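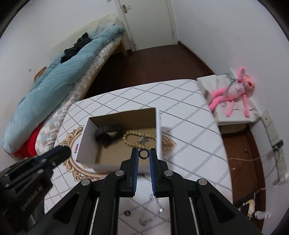

How often does the skimmer basket need to be emptied during the season?
Every 2 days with the pump on its normal schedule, and daily when leaves are falling.

4.2 Cleaning the Rasska skimmer basket

1. Switch off the pump at the timer and at the breaker.
2. Close the skimmer valve. Leave the main drain valve open.
3. Lift the lid and turn the basket a quarter turn to the left.
4. Empty the basket and rinse it with a garden hose.
5. Refit the basket, open the valve and restart the pump.

CAUTION: Do not run the pump with the basket removed -- debris will reach the impeller.

Note: Baskets with cracked ribs must be replaced. Order Rarkorier part 288.
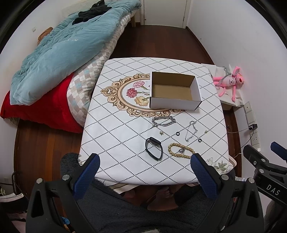 A reader from Dullholm writes that the basket would not seat after step 5 until the weir door was pushed fully forward. Check the door before turning the basket to lock it.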